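Re: [sim-manip] Finger passing into dresser top, Fedano build
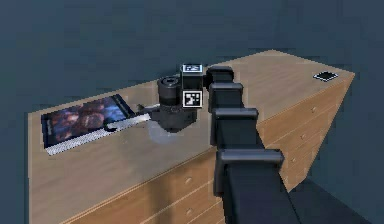 I've read the patch notes twice now and I still don't buy that this is fixed. The notes say "contact handling improved for thin objects." Improved how? The run that started this thread was number 1559 on the dresser task, and when I replay it with the patch the log still shows the finger going into the top of the dresser as it goes for the strip. It goes in a little less. I would not call that fixed.

Consolacion Barredo wrote:

> We believe the fault was a bad friction value on the strip, so
> the arm kept pushing down to get a hold on it. With the new value
> we did 1073 runs at Bralden and the force limit tripped in only
> 3 of them. I would like to close this and move the dresser task
> over to the real arm in September.

Consolacion, a few things bother me about this.

First, friction doesn't explain a finger inside solid wood. If the arm pushes too hard, the force reading should climb and the stop should kick in. In my replay the reading stays flat until the finger is well below the surface, then it jumps. To me that looks like the contact check is being skipped on some steps, and the strip is so thin that the arm is already at the wood by the time anything registers.

Second, what did you count as a trip? The force limit can't trip if the force is never reported. Your 3 may be the only runs where the thing worked as it should. I'd want finger height against the dresser top for every run, including the ones marked as good.

Third, I went back through the older Zavala batch, which used the old friction value, and the same flat reading shows up in up to 3134 of the saved clips. I haven't sorted out the repeats, so treat that as a ceiling. Still, no one flagged it then either, and we trained on all of it.

I'm against moving this to the real arm until somebody can show me a run where the stop fires at first touch. A real dresser top will push back, and whoever is standing at the Wonia bench shouldn't be relying on a limit that we've only seen work after the fact.

Can you send the raw contact log for 1559, before any smoothing? The copy on the share has gaps in it.

7 replies
Share
2 shares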